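Automation Readiness Project: Progress Report 4
Grant stream 2063
Reporting period to end of June
Prepared by the project lead, Bondarchuk site

1. Summary

The main activity this period was the visit to the Nustent open day, funded under the travel line of the grant. Four of our staff attended. The purpose was to judge whether two-armed sorting could take over part of the small-parts returns bench at Bondarchuk. Our view at this stage is that we should not commit to a lease, and we ask that the equipment money be held over.

2. The open day

The program ran from 9:30 until mid-afternoon. The morning was mostly slides. We were told that the Pimier control software can be taught a new part in 50 minutes, but no part was taught while we were in the room, and our request to try one of our own was put off to a later visit.

The sorting demonstration took up the last hour. It was done by colour, with red-capped and yellow-capped pieces going to bins of the matching colour and a shallow blue tray between them. Both arms work over the same mat, side by side from the back edge, and we were pleased to see how little bench they need. The small parts were gripped by their caps or bodies with plain two-fingered grippers, so there would be no special tooling to buy for items of that size. 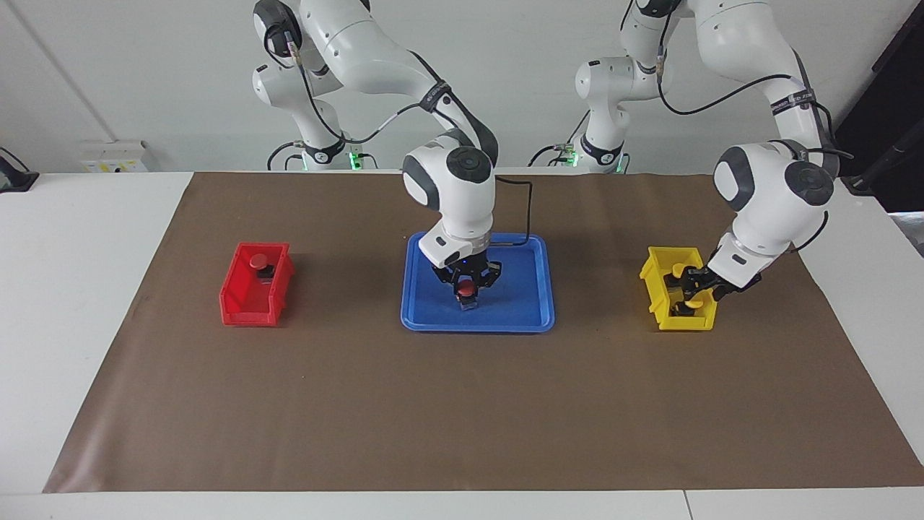 3. What the demonstration did not settle

Colour is the easy case. Our returns bench handles 141 part types, and most of them are grey or black. They come in tangled, greasy, bagged or with labels half off. We saw a handful of clean pieces with bright caps, well spaced, and can draw very little from that.

Speed was also left open. The brochure gives a rate, but the presenter would not say whether it was measured with one arm or two. A casual on our bench clears about 40 parts in the time it took us to get an answer to that question.

We asked what happens when a part is dropped outside a bin. The reply was that an operator steps in. Labour for that operator does not appear in the Dremell costing we were given in March, and it should.

4. Spending

Travel came in under budget. Nothing has been drawn from the equipment line.

5. Next period

- Send Nustent a mixed crate of our own returns, uncleaned, and ask for a full unedited run.
- Have the Dremell costing redone with operator time included.
- Report back before any lease is discussed.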